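Dreltison School canteen — morning check, 3rd November

Fridge at 40°F or below: Yes. Steady all week, great work!
Allergen cards facing the line: Yes — and the new large print is so easy to read.
Card reader tested: Yes, 2 taps.

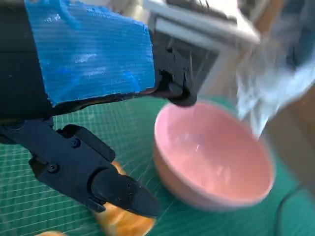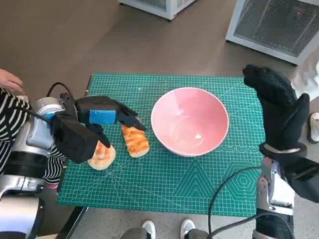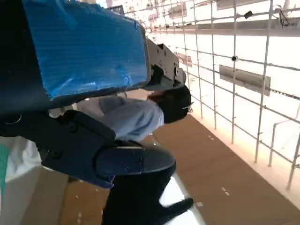 Hand sink stocked: Soap yes, towels low. Please reorder.
Floor mats flat: One corner curls by register 2. Tape it today.
Trays counted: 231, all clean. Love it!

Checked by Fengying Zhong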